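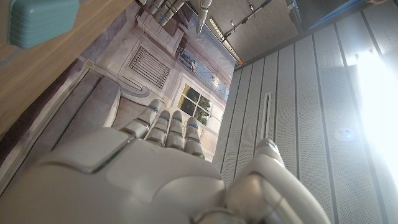 Progress Report: Skumau Tabletop Objects Project
Submitted to the Lisura Fund
Friday, August 29, 2025
Prepared by Dela Frimpong

Summary

Work since the May report has gone into the object set, the table layout and the room backdrop. The object set is nearly complete. The layout is settled and in daily use. The written guide is behind schedule, and we are asking to move its due date by 30 days.

Object set

The set is made up of small things that end up on a table at home and have to be put away. We chose items that differ in shape and in how they sit on a surface. A ball rolls, a card lies flat and is hard to pick up by the edge, and a thin plastic bag never lies the same way twice. Noémie Thibodeau keeps the list, which now has 57 entries. Each entry gives the item's name, size, weight and storage shelf.

Clear plastic is still the weak part of the list. Bags and trays are hard to make out against light wood, and entries for them have been mixed up more than once. They now go on a shelf of their own.

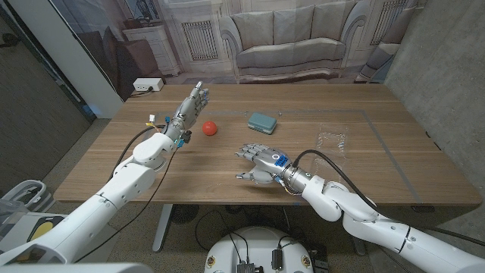 Red ball, teal box with latch and clear plastic bag on the oak table.

Table layout

The work area is marked on the tabletop with gray tape, with its edges parallel to the sides of the table. We tried a darker tape in May and went back to gray. Items are set out by hand at the start of a session and collected again at the end. The start positions are on a printed sheet kept with the set.

The teal container is used in most of the layouts, together with the red ball. Flat items such as cards were added to the rotation this summer.

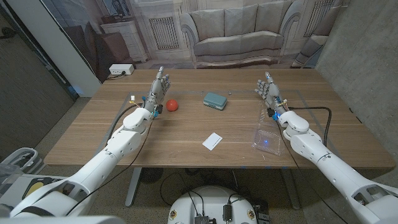

A layout with the red ball, the teal container and a white card near the front of the table.

Sessions have taken 132 hours of room time in this period. Two weeks were lost when the room was needed for other work.

Backdrop

The printed living room backdrop is up. It shows a light gray sofa in front of a cream wall, with tall windows looking out on trees. The fabric has some wrinkles and folds. Skenda, who supplied it, recommends steaming it in place, and we will do this in the next period.
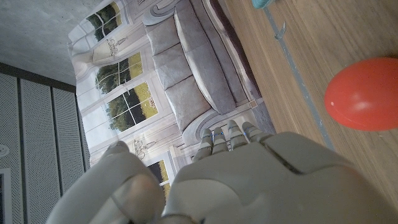

Living room backdrop with the gray sofa, windows and wall sconces.

Budget

Spending is within the approved amount. There is $200 left in the supplies line, which we plan to use for replacement tape, storage bins and shelf labels. No transfer between lines is requested.

Next period

Finish the remaining entries in the object list.
Steam the backdrop and check how it hangs.
Send the draft guide to Yuan for layout.
Replace any worn tape on the tabletop.

Questions about the object list can go to Noémie Thibodeau. Please send the decision on the guide's due date to me.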